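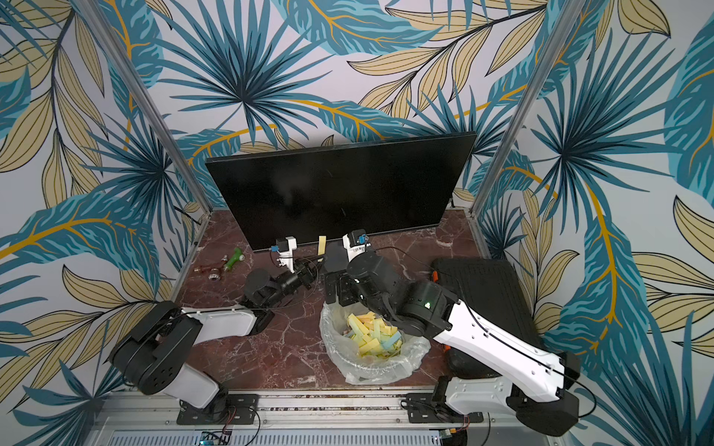
Can I use the Kolirby kit on a glossy screen as well as a matt one?

Both are fine. Use the smooth cloth on glossy screens and either cloth on matt ones, and always spray the cloth, never the screen.

Kolirby Screen Care Kit

Bottle, cloths and soft brush in a drawstring pouch
In stock, posted from our shop in Prarnitz

I've been selling this little kit for ages and I still get more emails about it than about anything else on the site, so I've rewritten the page to cover what people ask me. You get a 90 ml pump bottle of cleaning liquid, one smooth cloth, one waffle cloth and a soft brush for the vents and the gap round the stand. The pouch is grey cotton and goes in the wash with the cloths (mine has gone a bit pink, my own fault, red sock).

The liquid has no scent and no alcohol in it. It's meant for flat monitors, tellies, laptops and tablets, and I use it on my reading glasses too, although the label doesn't mention glasses so I'd better not promise you anything there! 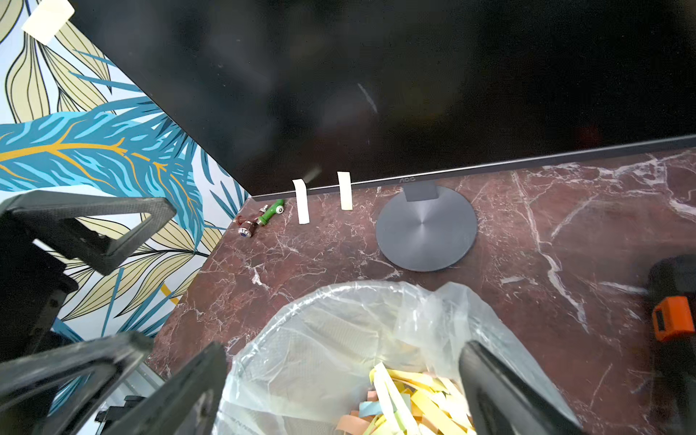
Big dark screens are what I think this kit is best at. You can ignore a mark on a pale surface for months, but black gloss is merciless and a damp bit of kitchen roll just pushes the grease about. Turn the monitor off, tilt it towards a window or a lamp and have a look at it from the side. On this AOC you get a pale streak of reflected light running diagonally across the middle of the panel, and the smudges show up against the black – that's the sort of light I like to clean in. Peel off any paper tabs hanging from the bottom edge before you begin, or you'll catch them with the cloth every time you come down. Then it's two pumps on the smooth cloth and long strokes from top to bottom, with hardly any pressure. I go over it again with the dry side straight away.

The cloths

Both are 40 cm square, which is bigger than you'll find in most kits, and I'm rather proud of that as I nagged Kolirby for it. You can fold one into quarters and keep turning to a clean face. The smooth one is for screens only, please! The waffle one does the plastic casing, the stand, the base and whatever the monitor happens to be standing on. I've used it on varnished wood, laminate and my mother's marble washstand with no trouble, wrung out well and dried off after.

Wash them at 40 with no fabric softener. Softener leaves a film on the cloth and you'll be wiping it straight on to your screen. Don't tumble dry them either.

The brush

It's shorter than it looks in the Kolirby catalogue, I'll warn you now. The bristles are goat hair and they shed for the first couple of goes, so give it a good flick against your hand before you use it. It's lovely for the little ledge along the lower bezel where the dust sits, and for getting round the foot of the stand.

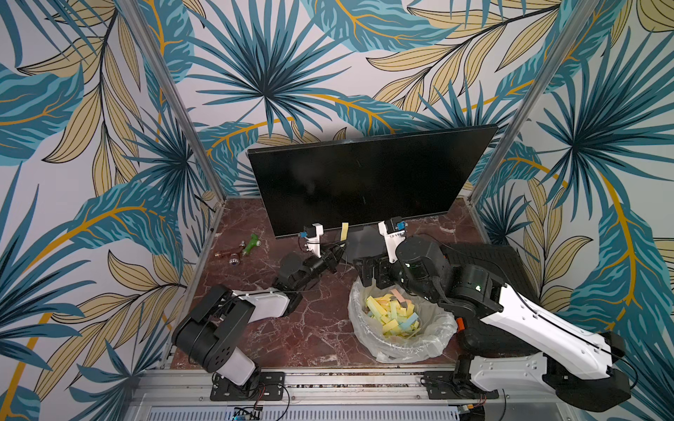

Glossy black screen, switched off, with faint grey smudges.

What customers have told me

Mingxuan Hao bought a kit in November for a row of office monitors and wrote to say that one bottle did nearly 90 screens, which is better than I manage (I'm heavy-handed with the pump). He did find the cap stiff. Kolirby have loosened it a touch on the newer bottles, and if you get a stiff one just run it under the warm tap.

A couple of people have asked how it compares with the Groen foam spray I used to stock. The Groen one is quicker on very greasy casings but I found it left a haze on gloss, and I stopped ordering it. The Hirkar wipes are handy for a bag and I do still sell those, they're on the travel page.

Refills and returns

Refills come in a flat pouch that fills the bottle 3 times. Pour slowly, the neck is narrow. If you don't get on with the kit you've got 14 days to send it back, and I don't mind if you've had a go with it first as long as the bottle is mostly full.

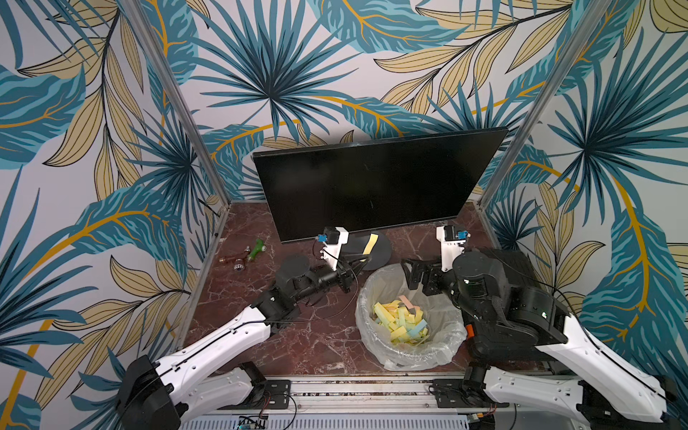
What takes sticky note glue off a monitor stand?

Warm water on the waffle cloth, held against the spot for a minute, then a gentle rub with a fingertip through the cloth. Dry it afterwards and repeat if it still feels tacky.

Stubborn old glue may want a second evening of that. Please don't scrape at it with a coin or a knife – I get sent photos of the scratches, and there's nothing in my shop that will fix them.

Page last updated February 7, 2018. Spare cloths and refill pouches are listed under Kolirby spares.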